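Progress report to the Mimside Fund
Shared workroom scheme, Bovetby
September 8, 2024
Prepared by Violeta Villalba

You asked for a plain account of where the grant stands, so I will start with the part I like least. Evening use of the workroom is well below what our application promised. We told you that people in Bovetby were crying out for a place to work after hours. Some of them said so on our survey. Far fewer have come through the door, and I no longer think a survey with a free coffee attached to it tells us much.

Daytime is better. We have 18 paying members, most of them on the monthly plan. Three have left since spring, two for jobs out of town and one over the noise from the street. I would be careful with the membership figure all the same. Several people joined during the discount, and we won't know until November whether they will stay at full price. Please don't put it in a press release yet.

The booking system from Roltis is live. The sales pitch said it would save us hours of office work every week. I have seen no sign of that. It sends reminders on time and takes card payments without trouble, but changing a booking still means an email to us, and then we change it by hand. Brunello Marino has asked Roltis for a fix twice. They say it is on their list. I would not renew at the current price without seeing it work first.

On money, we are $400 over on heating and electrical work. The old wiring on the north side was worse than the quote from Caruso allowed for. We have covered the gap from the furniture line, so chairs for the small meeting room will have to wait. I am not asking for more funds.

The furniture we did buy has held up so far. The large table costs more than I wanted to spend, and I argued against it, but members do pick it over the single desks.
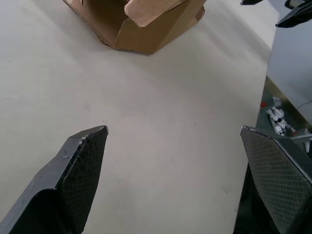
White tabletop, Bovetby workroom.

Before the next report we plan to cut evening opening to two nights and put the saved hours into mornings. Brunello thinks better signs on Main Street would fill the evenings. I doubt it, but signs are cheap and we will try them first. If the numbers don't move by November, the evenings go.

Comments (3)

marlow_k
Glad someone is saying this about the evenings. I went four times and had the place to myself. Loved it, but I can see why you can't pay for that.

Brunello Marino
For the record, the signs are going up next week. Let's give them a fair run.

dee in bovetby
Will the discount come back? I missed it and full price is steep for part-time use.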